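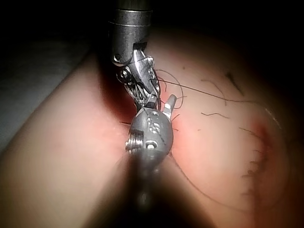 posted by the Skotier bench page | Gundville | filed under: pads, thread, practice

October has been suture month at our place, and I have a lot to say about it, so get comfortable! People write in asking what the pads are like after real use, and the catalog pictures never help much with that. Everything in a catalog is spotless. I like a pad that has some stitches in it.

If you're new to the page, Skotier is a little notebook I keep about practice stitching: what to stitch on, what to stitch with, and which habits are worth fussing over. I'm based in Gundville, I have a closet with 14 pads in it, and I've now reached the stage where I have opinions about silicone. (My family would like you to know that the closet was meant for coats.)

The picture up top is my favorite of this batch because of the thread. Look at how it sags on its way over to the right, one long lazy line across the pink. I used to think a sag like that was just something you put up with. These days I keep an eye on it the whole time. Thread that's hanging easy is telling you there's slack to work with, and I'd much sooner have slack to take up than find out at the last second that I've run short. There's a line of stitching over on the right side as well, and you can see the fold where the pad is pinched up in the middle. A soft pad will do that. A stiff one just sits there like a kitchen sponge that's been left out all week.

A word on softness, then, because it's the thing I get asked about most. My first pad was from the Resura starter set, and it was on the firm side. Fine for learning how a needle feels going in, and it took an awful lot of abuse. But firm pads let you get away with pulling too hard. You crank down on a knot, nothing much moves, and you walk away thinking you've done a lovely job. Then you try a softer one and the whole edge bunches up like the waistband on old sweatpants! So my advice for anyone starting out is to get one of each if you can, and do the same stitch on both the same day. You learn more from the difference than you do from either pad alone.

Color matters less than I expected. Dark thread on a light pad is easier on the eyes, and that's really all I'd ask for. I did one session with pale thread on a pale pad last winter and came away with a headache and no idea what I'd sewn.
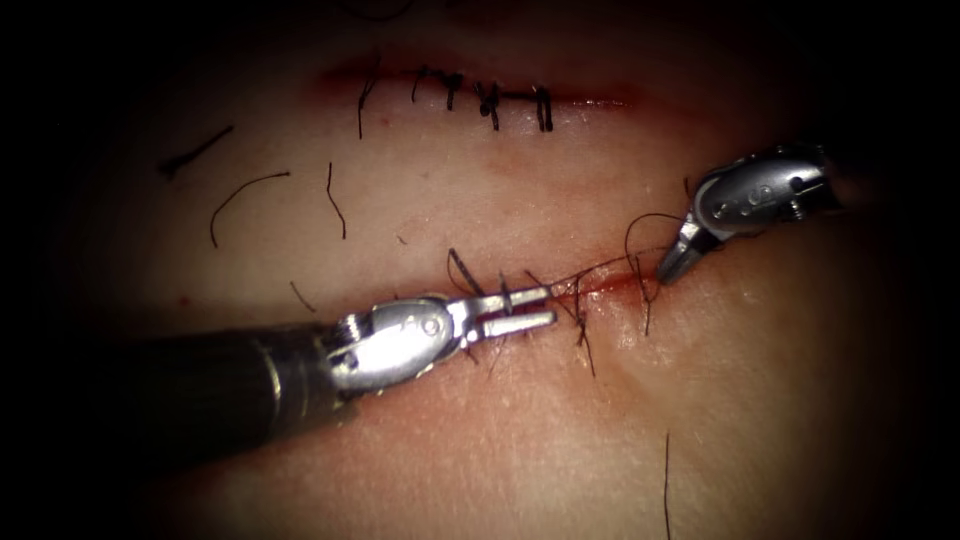
Simple interrupted stitches are where I'd tell anybody to spend their first month. Every stitch gets its own knot and its own two tails, and if one goes wrong you snip it out and the neighbors don't care. They're slow, sure, and they eat thread like nothing else, but you get to start fresh every single time. The upper row on this pad has five of them tied in dark thread, spaced pretty evenly, with the right third of the cut still open. And no two look alike! The one on the far left has a long tail that wanders down below the line, the middle one is nice and compact with short tails sticking up, and the fourth is a bit bunched. I could look at a row like that all day. You can read it the way you'd read somebody's handwriting.

The loose bits lying around on the pad are cut tails, and everyone who practices ends up with them. Mine get into everything. I've found them in my cuffs, in the car, and one time in a butter dish (we don't talk about the butter dish). I keep a strip of masking tape stuck to the edge of the table with the sticky side out, and dab them up when I take a break. A lint roller works too, but go gently, a lint roller on fresh stitching is a recipe for tears.

On tail length, I go back and forth. Short tails look tidy and don't get caught up in the next stitch over. Long tails are easier to grab if you want to pull the stitch out later and use the same spot again, and when you're practicing that's a real plus. Lately I leave mine long on the first row of a pad and short on the last. There's no great system behind it, I just like seeing the row change as I go.

What I do care about is spacing. When I started out I'd put my first stitch wherever, then the next one too close, and then panic and leave a big gap. A friend's trick was to mark dots with a washable pen before starting, and I did that for my first 144 stitches, which I know because I kept a tally on the back of an envelope and then framed the envelope. After that I quit the dots cold. The first row without them was terrible. The second row was less terrible. I haven't gone back, although I do still cheat with a ruler when I'm having an off evening.

Thread next. I've been working through a box of Gu black braided for most of this fall and I've gotten fond of it. It ties down without springing back open, it shows up well, and it doesn't seem to mind being dragged through the same hole more than once. My one grumble is the packaging, where the strand comes out in tight kinks and stays that way for a while. I give it a slow pull between finger and thumb before I start and that takes out the worst of them. If you have a better way, please tell me in the comments, I'm all ears.

As for how long to practice, I set the kitchen timer for 20 minutes and stop when it rings, even in the middle of a row. It sounds strict, and I hated it at first. But my last few stitches of a long evening were always the worst ones on the pad, and all I was doing was teaching my hands to be sloppy. A short go on Wednesday and another on the weekend has done more for my knots than those marathon sessions ever did. Plus the pad stays out on the table looking at me, and I end up wanting to finish the row.
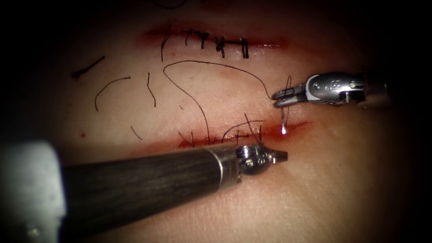
Can you use the same pad again after you've pulled all the stitches out?

You can, for quite a while. Snip each knot, draw the thread out slowly from one side, wipe the pad down with mild soap and cool water, and let it dry flat before it goes back in its bag. The needle holes will stay there, so move over a little for the next row. When the edges of a cut start to crumble or tear as you tighten a knot, that part of the pad is finished, and you can turn it around and use the other end.

Back to that last picture for a second, because it's the one I'd show to someone who thinks this hobby is all neat rows. The top cut has four tied stitches in it, very respectable. And then look below, at that huge loop of black thread going way out to the left, curling back over itself, and dropping down into the lower cut! I love a big loop like that. I also know exactly how fast one can turn into a snarl if it lands on top of a few loose ends, and there are loose ends all over the middle of this pad. I'd have my tape out.

Two cuts side by side is a layout I've come around to, by the way. For a long time I only bought pads with a single long cut, thinking I'd get more practice per pad, and what I got was a very long row that I was sick of by the halfway mark. With two parallel ones you can finish the first and have it sitting there in plain view as you work on the second. I find myself trying to match it. Or beat it, depending on how the first one went.

A few odds and ends before I go. Store your pads flat, with wax paper between them, or they'll grab onto each other and pick up every speck of lint in the house. Keep them out of the window, too. I left one on the sill all summer and it went tacky on top and never came back. And put the date on the back in marker when you start a new pad. I didn't do that for years and I wish I had, because I've got a stack of old ones now and only a vague idea of which came first — I can sort of tell from the knots, but it would be nice to be sure.

More pictures when I get the next batch sorted. I want to do one just on running stitches, and one on that tacky pad, if I can stand to touch it.

Comments (4)

kinkythreadproblems
I wind mine loosely around a clean jar the night before and most of the kinks are gone by morning. The black braided is the worst for it, agreed. Great pictures, the sagging thread one is so pretty.

left_hand_only
Do you find the firm pad any good for lefties? I keep pushing mine clear across the table.
Reply from the page: Damp washcloth underneath! Works on both of mine.

Guest
Going to need the full story about the butter dish.

stitchandsnack
I'm still using dots, and I've been at it a lot longer than you were. No plans to stop. My rows are straight and I sleep fine.

Recent on Skotier
Resura starter set, one year in
How I store 14 pads in a coat closet
Needle holders I keep going back to
Square knots when your hands are cold
Silicone or foam? A long ramble
Gundville swap table: what I brought home

Get new galleries by email. Enter your address below and we'll send a note when something goes up. You can unsubscribe any time.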